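Home | Stories | Poems | Archive | Submit

The Last Bus to Drindent

Last updated 17 January 2019

My sister drove the Tanner route for eleven winters, and when the company cut it she asked me to ride the last run with her. I took the seat behind the door, where the heater worked. It was 44 miles from Civedine to Drindent, with a stop at the feed store and another at the bridge.

There were 3 other passengers. One was a man with a boxed lamp on his knees. The other two were a mother and a boy who wanted to know why the wipers squeaked. My sister told him the rubber was old. He said they should get new rubber, and she said she had put in a form for it in June.

At the feed store no one got on. She opened the door anyway and waited the full two minutes, because that was what the timetable said. Cold air came down the aisle. The man with the lamp pulled his collar up and kept his eyes on the road.
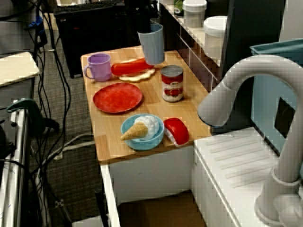 My sister had wanted a diner once, before the buses. She had the name picked out, Ivow, after the creek behind our parents' place, and she had saved 600 dollars toward it in a coffee can. When we were small she ran it out of our bedroom. The menu was whatever we had, a red plate, a purple mug, a hot dog in a pale bun that never got any older, and she wrote the check on the back of an envelope. I was always the customer. She charged me 164 dollars for lunch one time and would not come down on the price.

I brought it up after the bridge. She said she remembered the envelope but not the amount. Then she said the can had gone to the transmission on her first car, and that it had been a good car.

The boy had fallen asleep by then. His mother asked if there would be any way to get to the clinic after this week, and my sister told her about the van that ran from the church on Tuesdays. She said it twice so the woman could write it down. The woman wrote it on her hand.
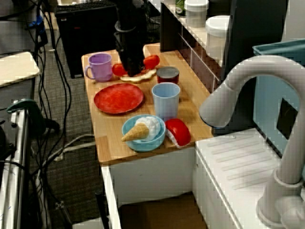
Open for lunch. Red plate, purple mug.

We got into Drindent at twenty past nine. The man with the lamp said thank you and went off toward the motel. The mother carried the boy down the steps, and my sister held the umbrella over them as far as the shelter, then came back and swept the aisle. I said they could sweep it themselves now. She kept on until she got to the back seat.

She found a mitten there – gray, a child's – and looked out at the shelter, but they had gone. She put it on the dashboard. Then she changed the sign over the windshield to NOT IN SERVICE and asked me if I was hungry.

I said I was. There was a place by the gas station with its lights on, and we walked over.

12 comments | 31 shares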